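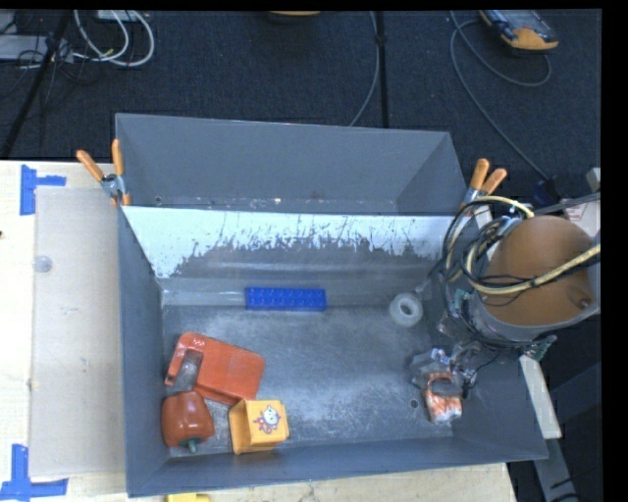 ## 1/8

Right, I've done it. I've started the Great Toy Clear-Out and I'm going to moan about it on here until it's finished. Blue bricks everywhere, even when I close my eyes.

## 2/8

Started at 6am (why??) with the cupboard under the stairs. Found three jigsaws, all opened, all muddled up in one carrier bag. The Judport harbour one is meant to have 104 pieces. I've got 36 of them. The rest could be in the hoover for all I know.

## 3/8

Does anyone remember Yip? The card game with the shouting? We've still got it and I'd forgotten how much I love it. Stopped for a game. Then four more games. Lost every one of them to an eight-year-old.

## 4/8

Question for the hive mind: do charity shops take board games with bits missing? The one in Drullham used to have a sign up saying no, but that was before they moved next to the bakers.

## 5/8

Update, thank you all, you're very quick! Sounds like Drullham is still a no, but the swap shelf at Fakville library will have anything as long as you write what's missing on the lid. Off to find a marker pen.

## 6/8

Couldn't find a marker pen. Did find eleven dried-up felt tips and my old library card, so that's something.

## 7/8

Keep pile is now bigger than the going pile. I blame the marble run. I said it could go and there were tears (mine, mostly).

## 8/8

Stopping for tea. Loft tomorrow, if I can get the ladder down without waking the baby. Anyone want a slightly chewed farm set?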